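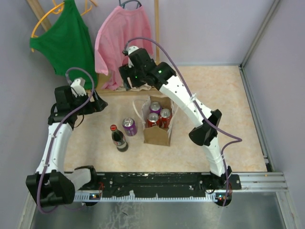 4 min read

Packing drinks in paper bags: notes for the Grorville counter

Posted 2015-11-09

The Grorville counter moved to paper carrier bags in September, and drinks are now the most common thing packed in them. The notes below replace the half page that was pinned up beside the register. They cover cans and glass bottles in the standard brown bag with looped handles. Groceries, hot food and anything frozen stay under the existing sheet.

Opening the bag

Bags arrive flat in bundles of 200. Take one off the top of the bundle, open the mouth with both hands, and push the base down from the inside until all four corners are square. A base that is still folded at one corner will hold a single can without trouble and then lean when the second goes in on the other side.

Stand the bag on the counter before loading. Loading a bag held in the air puts the first can on one seam and the rest tend to slide after it. Fold the handles outward over the sides so they hang clear of the opening. A handle left standing inside the mouth catches on the rim of a can and pulls the paper with it, usually near the glue patch where the handle is fixed.

Cans

Cans go in upright, lids up, one layer only. The paper is graded for the weight of a second layer, but the upper cans sit on the rims of the lower ones and shift as soon as the bag is lifted.

Start at the back corners and work forward. With three cans, one sits at the back and two in front. With four, make a square, two and two, with each can touching its neighbors. The mixed order of red and purple cans is packed the same way as a single flavor; there is no need to sort colors inside the bag. The person checking the order can read it from above by the tops and the sides. 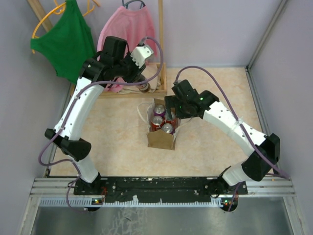
Lowering and letting go

Lower each can until it meets the base, then release. Dropping the last inch dents the bottom rim and can split the fold. The fourth can is the awkward one because the space left for it is about the width of the can itself. Grip it near the top, keep it vertical, and use the neighboring cans as a guide on the way down. If it binds, lift it out and move the others apart slightly. Pressing down on the lid is to be avoided, as the pull tab bends easily.

The front panel will bow a little when the last can sits close to it. A bow is acceptable. A crease running down from the top edge means the bag has been pulled sideways, and that bag should be swapped.

Glass

Cola in glass bottles is handled separately. Set the bottle upright on the counter next to the bag while the cans are going in, and decide where it will ride once the cans are settled. One bottle may share a bag with up to 2 cans, with a folded sheet of kraft paper between glass and metal. More than one bottle goes in its own bag with the Likness divider.

Check the cap and the label before packing. The barcode is printed on the label, so a bottle that has not yet been scanned should be turned to find it on the counter — turning it inside the bag rubs the label against the paper and scuffs the print.

A bottle may be laid on its side on the counter for a short time if the label needs reading, provided the surface is clear and level. Keep the neck pointed away from the edge. Stand it up again before reaching for the bag.

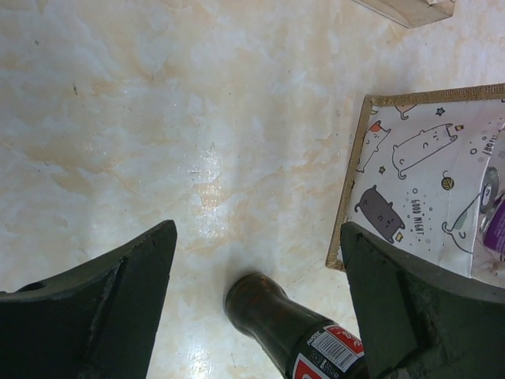 Counter surface

Keep the packing area free of small goods. Printed pieces such as the cat-pattern tray or board with the woven-look border should sit well back from the bottles. The marbled top is pale and shows cola marks quickly, so wipe it between orders with the gray cloth and leave the green cloth for the display shelf.

Clothing on hangers stays behind the packing area. Sleeves and hems that reach the counter should be moved along before drinks are brought out.

Stock and reordering

The current carton is the Aramik plain brown, 2000 bags, supplied through the Lumbao depot. The reorder point is 200 bags, one unopened bundle. Dividers are kept on the shelf under the register and are reused until the slots soften. Damaged bags go in the paper recycling with the handles left on; the depot has confirmed that it takes them that way.

Bags with a torn handle but a sound base can be kept for returns of empty cans. Mark them with a pencil cross on the front panel and store them separately from new stock.

Changes to this sheet will be listed in the next issue. The section on cold drinks and damp paper is still being written — until it is ready, dry cans from the cooler with a towel before they go in.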